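# Notebook, November — lunch boxes, lids and gaskets

Morning, started 9:15. Continuing with the steel box with two compartments, the one with the smoky clear lid and orange gasket. Yaqin wants the lid notes finished before we touch the Plollix samples. 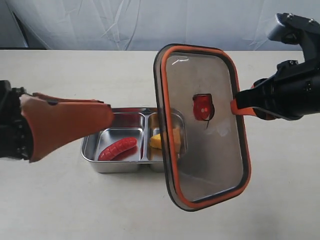
The question from last time was still open: does the divider stop liquid going across when the lid is on, or does it only keep the solid food apart? I had written "seals" in my earlier entry and Dymphna put a question mark beside it. She was right to do it. I have no measurement that says seals.

So, test with water and food colouring. Blue in the left side, plain in the right, filled to a finger below the rim. Lid on, tilted to the left and held, then tilted to the right and held.

Result: outside of the box stayed dry both times. Inside, the plain water was light blue after the first tilt already. So the gasket does its work at the rim, but the divider does not meet the lid, or not everywhere. I put a strip of baking paper across the top of the divider and closed the lid on it, and the paper pulls out with no resistance at the middle. Near the walls it catches a little.

Conclusion for the record: good for sausage and cheese, bread, cut carrots. Not good for yoghurt next to crackers. I will correct the earlier entry and leave the old word visible with a line through it.

**Gasket**

Took it off the lid fully and washed it. It comes out easily if you begin at a corner, and it goes back less easily. If one corner is not pressed down, the lid still closes and looks normal from the top, but it leaks on that corner. I did this by mistake the first time and lost ten minutes looking for another cause. Please run a fingertip around the whole edge before any leak test. Cathal suggests to wet the gasket before putting it back, I tried and it slides in better, but then you must dry the rim or you can't tell old water from leak water.

Smell: the gasket keeps the sausage smell more than the steel does. After washing with normal dish soap the steel has no smell for me, gasket yes, weak. Left it in warm water with baking soda over lunch. At 2 o'clock almost gone. Bernadette could still smell it, but she smells everything in this building.

**Tab**

The tab on the side of the lid is the part people will use, so it gets its own cycle count. Target is 3,000 openings, same as for the Lacerda boxes, so that the two tables can be compared. Not started. Eamon has the sheet and wants a line for "tab colour change" as well, which I think is not so useful, but it costs nothing to write it down.

What I noticed with hand opening: pulling straight up is hard, and then the lid lets go suddenly and the box jumps on the table. Pulling up and a bit away from the box, it peels off along one side and stays calm. We should decide one way and write it in the procedure, otherwise each person's numbers mean something different. My vote is for the peel.

**Food contents**

- Sausage: keep scoring it with the crosshatch. The plain ones rolled to the divider each time the box was tilted. Scored ones roll too, but less — I did not measure this, only my impression.
- Cheese: the wedge is better than slices. Slices stick to the steel and leave a film that makes the washing notes confusing.
- The polished walls show every fingerprint of fat. Wipe with a dry cloth after loading, before closing.
- Replace food each morning. The cheese I left out for the afternoon had hard edges and smelled strong, this is my fault.

**Overnight**

Refilled the left side with blue water, right side empty this time, lid on, box flat on a paper towel in the fridge. 24 hours. Label is on the fridge door, please do not move the box to make space for milk. Whoever opens it first, write down the colour of the towel and if there is water in the right side, also if only drops.

**Open points**

1. Ask Murnon if spare gaskets can be ordered alone or only with lid.
2. Agree on opening direction (Yaqin, Eamon).
3. Paper strip test at more positions along the divider, not only middle and ends.
4. Does the gasket go back the same after the dishwasher? Dymphna takes one home to try, top rack.
5. Food colouring is nearly finished, blue only. Red is too close to the sausage juice.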